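Notebook, January – open day at the Ekotbridge lab, sim station

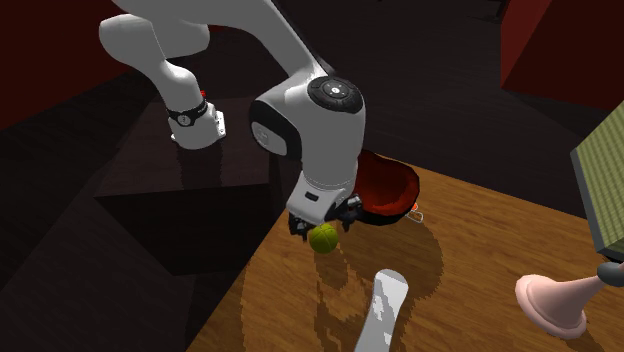
Sim view, arm over the ball with the gripper open.

Writing this up the same evening while I still remember which problems were ours and which came from the room. Doors were at 10:00 and we had people at the bench until a bit after 4. Three stations: the real arm in the cage, the sim on the big monitor, and the poster wall from Lekeser. I was on the sim the whole day, so these notes only cover that.

Setup. Scene was the tabletop one with the red bowl and the small yellow-green ball. We had talked about stripping it down to the ball and bowl for visitors. I left the other items in. The white utensil, the pink thing with the dark knob and the green box all stay where they are, so anyone who wants to repeat today's runs should load the scene as saved and not the clean version. Saved under the Fuvley folder, January, open day.

Task for visitors was simple. Pick up the ball with the keyboard controls, then move it away from the bowl and set it down. They got 3 minutes each. After that we ran the policy once from the same start so they could compare.

Keyboard control went better than in the dry run. Changing the step size helped most. On the old setting people overshot the ball and then chased it back and forth. With the smaller step they were slower but got there. Kids were quicker than the adults at finding the keys. Adults asked more before touching anything.

The camera angle is a problem. With the arm coming down from the top and the hand where it is, the hand covers part of the bowl, and several visitors did not see that the bowl was tipped until they had already moved. Two or three asked whether they were supposed to stand it up again. A second view from the right side of the table would fix this. I tried adding one over lunch and the refresh dropped so far that the arm looked like it was jumping, so I took it out again.

Shadows came up a lot as well. The arm throws big dark patches over the wood and people used them to judge height, which is a fair thing to do, but the patches have jagged edges and that made it harder than it should be. The ball has its own soft shadow and that one is easier to read. I told the later groups to watch the ball shadow and ignore the rest. Shadow map resolution is still at the default. Raising it is on the list below.

Policy runs. We did 30 over the day, always from the same start pose. It missed 7. All of the misses were the same kind – the left finger comes down on top of the ball and pushes it toward the utensil, then the gripper closes on nothing. Start pose has the ball almost under that left finger, so the policy has to shift sideways before it goes down, and on the bad runs it shifts too late. I don't think it is the physics. I ran one of the missed seeds again after closing with the ball friction doubled and got the same miss.

Visitors were more interested in the misses than in the good runs. One group from Costache stayed for a long while and wanted to see a miss slowed down, so I replayed one at quarter speed. Worth having a replay ready next time. I was digging through the log folder with people standing behind me.

Questions that came up more than once:
Is it the same arm as the one in the cage. (Same kinematics, different gripper fingers. We should put that on a card.)
Does the sim know what a ball is. Gave a short answer about shapes and labels. Not a very good one.
Why is the room so dark. Lighting was set up for a different test and I never changed it back.
Can they have it at home. Pointed them to the Lekeser wall for the download sheet. We printed 200 sheets and there was a thin stack left.

Crash log. One, around 11:30, when somebody held down two direction keys and the reset key together. Viewer froze, process still alive, had to kill it from the other terminal. Restart took longer than it should have because the scene reloads every texture from the network drive. Copied the textures to the local disk after that and had no more trouble.

To do before the next visit:
Block reset while any direction key is held.
Raise shadow resolution, check the frame rate on the demo machine and not on mine.
Second view, smaller window, maybe updated at half rate.
Retrain or at least fine-tune with more starts where the ball is under the left finger.
Card explaining the gripper difference.
Keep the textures local.
Put one good replay and one bad replay on the desktop.

Monitor and keyboard are back in the cupboard. The long HDMI cable went to the Costache people and needs to come back. Logs are copied to the shared drive but not sorted yet, run numbers are in order of time only and the visitor runs are mixed in with the policy ones.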